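Gripper news from the back bench

Well, Trusik finally has fingers I like! I've been printing them in yellow all through March (it was the spool I had open), and version 9 is the first pair that doesn't flex sideways when it closes. The cutouts along the sides took the weight down to 51 grams for the two, and the little Volleo servo sounds a lot happier about life.

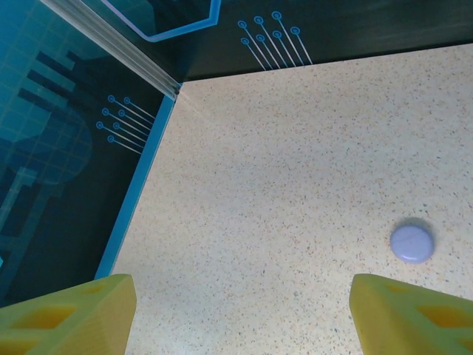
Next up is pickup practice with small round pieces. Flat ones are sneaky, you have to come in low and straight or they just skate off across the table. I've logged 107 tries so far and I'm still fiddling with the closing speed, so if you've got a trick for that, please come tell me!

The shop on Grosgate is open until 9 most evenings and I'm usually there after 7. Bring your own filament if you want a set of fingers, they take 2 hours a pair.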